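Proreo 2 drops motion planner rewrite, two-arm basket work is the test

Friday, July 15, 2022

Larnodden has put out version 2 of Proreo, its control and planning software for two-arm workcells. Big change is the planner. Old one treated each arm as an obstacle to the other and simply waited. New one plans both together and replans while moving.

Test job is plastic baskets on a green table. Dull on purpose, says Emil Wyss, who leads planning. Slotted walls are hard on depth sensing, and the baskets end up at all angles.

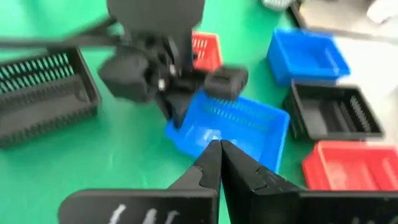
Wrist camera view on the basket task, second arm over a blue basket.

Wrist views like that one are why perception got reworked too. Motion blur used to throw the pose estimate off and the arm would stop dead. Proreo now scores every wrist image and leans on older estimates when the score is low – crude but it works, Wyss said.

Larnodden's own numbers: 1,000 logged runs since April, replanning time down to 65 milliseconds. Stops for operator help fell by 20 percent. No outside check on any of that yet.

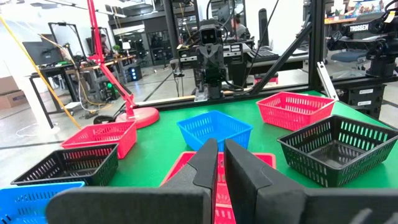

Baskets in red, blue and black on the test table, with another arm at the back.

Tooling gets a smaller update. The log viewer, called Yule, can now scrub joint data and camera images on one timeline. Also flags the moment a plan was thrown out, and why. Flora Lamont, an integrator at Hostlow, has had the beta and likes the viewer more then the planner. "I used to have three windows open and a notepad," she said. Her gripe is calibration – still a manual step, still slow.

Existing config files need converting, script is included. Calibration fix is planed for the next release, no date given.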